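Ticket 43: Patterned tablecloth shifts and rucks when white linen is folded on it
Site: Vukancombe, linen room
Raised by: Milagros Espiritu
Category: Furnishings / work surfaces
Priority: Low
Status: Monitoring

Reported problem

The tablecloth on the folding table moves when white items are squared up on top of it. After several items the front edge hangs lower than the back, and a ruck forms across the middle. Anything folded over the ruck picks up a second crease beside the intended one. The fault was first noticed in March, after the old felt underlay was thrown out.

Equipment

Cloth: Gurnier, diamond tile pattern in pale blue, peach, cream and pink. Washed at 40, line dried.
Table: Ogbonna folding table, smooth top, no lip.
Items being folded: plain white, mixed sizes.

Log

Tuesday, morning. Cloth removed, table top wiped down and dried, cloth relaid flat. Pattern lined up by eye with the long side of the table. White item placed on the cloth as a loose heap, to be opened out from there.

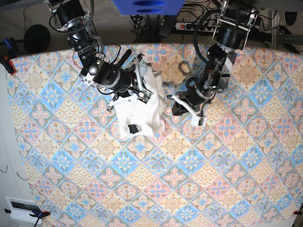
Starting from a heap puts more drag on the cloth than starting from a flat item, as the first corner has to be pulled clear of the rest. With the cloth laid directly on the table top, the pattern moved out of line by the second item. Fault reproduced.

Tuesday, midday. Tried the cloth turned through a half turn. No change. Tried clips at the two front corners. Movement stopped at the front, but the slack collected at the back instead and the ruck returned. Clips also snagged a hem. Clips removed.

Tuesday, 2 pm. Fitted a Flirnance non-slip mesh between table and cloth, trimmed to 5 cm short of the edge on all sides. Repeated the test with the same heap of white linen. 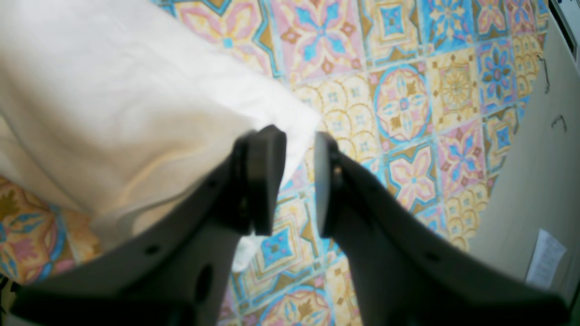 White fabric on the patterned surface, soft folds still in it.

Result with mesh: pattern stayed in line through the full batch. One slight ripple near the left corner, smoothed out by hand, did not come back.

Cause

Smooth table top with no underlay. The cloth itself is sound and has not shrunk.

Action

1. Leave mesh in place.
2. Lift the cloth by its corners when changing it. Dragging it off pulls the mesh out of position.
3. Wash the cloth at 40 as before. Do not wash the mesh with it.

Outstanding

Espiritu to confirm whether the second table needs the same treatment. It has a rougher top and no fault has been reported on it. Spare mesh is on the shelf above the iron. Ticket stays open until the cloth has been through its next wash and been relaid.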